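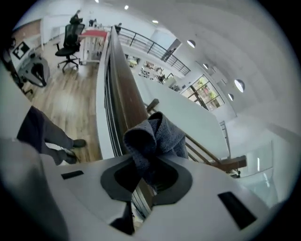

Aug 30, 2021
By Nele Diekmann

Print this page | E-mail this page

I bought a secondhand DVD recorder in March, and before I paid for it I read all 28 reviews on the shop's page. Twenty-eight! Most of them had been written within a day of the parcel turning up. Five stars, arrived quickly, well packed, haven't plugged it in yet. Lovely for the courier, but what am I meant to do with that?

I'd like online shops to make us wait. Give it six months, then ask. By then you know if the remote eats batteries, or if the tray sticks when the room's cold (mine does, and I have to give it a little tap with a knuckle). My old Pfeiffer radio would have got two stars from me in the first week because I couldn't find the tone control. I've had it 15 years now and I'd cry if it went.

The trader I used, a small outfit in Parnside, does send a reminder e-mail, but it comes after 10 days and it wants a star rating before you can type a word. I gave four. I've no idea what I meant by four.

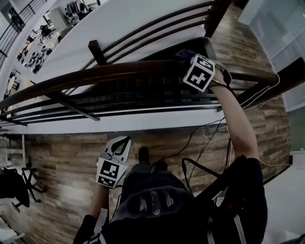 Bonifacio Montes wrote in after my last column to say that six months is no use to anyone, as half the models will have gone off sale by then and a quick warning about a dud is worth more than a long love letter. Fair enough, for new stuff. With used kit the same machines go round and round for years, so a slow review still finds its reader.

Keep the quick ones if you must, but put them on a separate tab and call it "Delivery". I'd still read them, mind you. I read everything before I spend money, and then I buy the one I liked the look of in the first place.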